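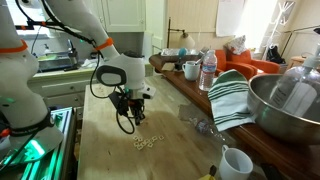 Open day report: the table-clearing project

To: Sadia Mengal, Prata Fund
From: Kekeli Asante, Netora
March 10, 2018

Hello Sadia, and sorry you couldn't make it over. You asked for the visit in my own words instead of the usual form, so I've kept the form for the quarterly return and written this the way I'd tell it to you over lunch.

How the day went

We had 27 visitors through the flat in four groups, which is as many as the room will take with both arms powered up. Most came from the care homes who wrote in after the August newsletter, plus a few from Garer and two people from the council. Clyde Oyelaran did the welcome and the safety talk in the hallway, Nusrat Janjua drove the demonstration, and I stood by the stop button and answered questions (badly, in the case of the ones about gear ratios – I passed those to Krešimir Popescu, who was delighted).

We'd talked in the spring about whether to hold this in the main workshop or in the furnished room. I'm so glad we went with the furnished room. People walked in, saw a kitchen counter and an orange armchair and a floor lamp, and started talking about their own kitchens straight away. In the workshop they'd have talked about the arms.

What we showed

The job was clearing up after breakfast. Ring-shaped cereal spilt on the butcher-block table, a squashed plastic bottle lying on its side, and then the darker table next to it with mugs, a striped towel and the big steel mixing bowl. We asked each group what they'd like dealt with first, and every single group said the cereal! I had rather hoped somebody would pick the bottle, as it's our strongest item.

Cereal is hard for a two-fingered gripper. The pieces are small and light, and the fingers have to come down very close to the wood without touching it. Nusrat ran it slowly and explained each move as it happened, and I think that went over better than a fast run would have. We made 54 attempts at single pieces across the day and got 27 of them into the bowl. That is half, and it's below where I told you we'd be by now. The bottle went fine in all four sessions. The towel we only did twice, once well and once with a lot of dragging.

What people said

The care home staff were much less bothered about speed than we'd expected. One manager told me she wouldn't mind if it took all morning as long as she could leave it alone. What they did mind was the cable. Several people asked about the loop hanging by the gripper and whether it would catch on a cup handle. Fair point, and one we've had on our own list for too long.

They also asked about cleaning the table itself. The wood has its share of scratches and stains by now, and a visitor wanted to know whether the software can tell a stain from a crumb. Krešimir gave a careful answer, the short version of which is "sometimes".

The two from the council mainly wanted to know about floor space. Clyde has sent them the measurements of the base frames.

The green lights on the frame got more comments than anything else, I'm afraid. One gentleman wanted them for his shed.

Money and kit

Spending on the day came in under what we'd set aside, mainly on account of Zurnix lending us the hallway screen for nothing. I'd like to move what's left into softer fingertips for the gripper, if you're happy with that – it stays inside the equipment line so I don't think it needs a new form, but do tell me if it does.

Next

Nusrat is reworking the approach for small pieces, with a try at sweeping them into a heap before picking. Krešimir is rerouting the gripper cable so it lies closer to the arm, and wants a fortnight for it. I'm ringing round the care homes to see which of them would have us in for a morning with just a tablet and some videos, to hear more about what gets left on their tables. Two have said yes already.

Would you like to come and see it yourself once the cable is done? We could do a quiet afternoon, no groups, and you can choose what gets spilt.

All the best,
Kekeli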